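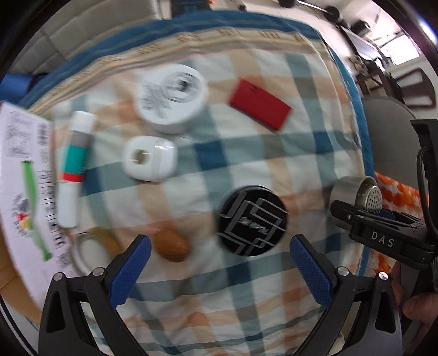 Hjørdis Løken wrote in to say that she followed the old version of this section to the letter and still got a tablecloth two inches shorter than the one she started with. Fair complaint. The old version trusted the care label, and we no longer do.

4.2 First wash of a woven tablecloth

1. Measure the cloth flat, both ways, and write the numbers down. Catalog sizes from Dovside and Brandes are given before washing, whatever the word "preshrunk" is supposed to mean.

2. Test the dark colors. Press a damp white rag on the darkest stripe for a minute. If color comes off, wash the cloth alone.

3. Trim loose threads with scissors. Do not pull them.

4. Wash cold on the gentle cycle with half the usual detergent.

Note: Likix sells a "color lock" additive for this step. We ran 2 cloths with it and 2 without and could not tell them apart. Skip it unless you enjoy buying things.

5. Take the cloth out right away and pull it square by hand while damp.

6. Dry flat or over a wide rail – a thin line leaves a crease that ironing may not remove.

CAUTION: Do not tumble dry, even on low. "Low" differs from one dryer to the next, and the dial tells you very little.

7. Measure again once fully dry. If the cloth has shrunk, see 4.5 before you hem anything.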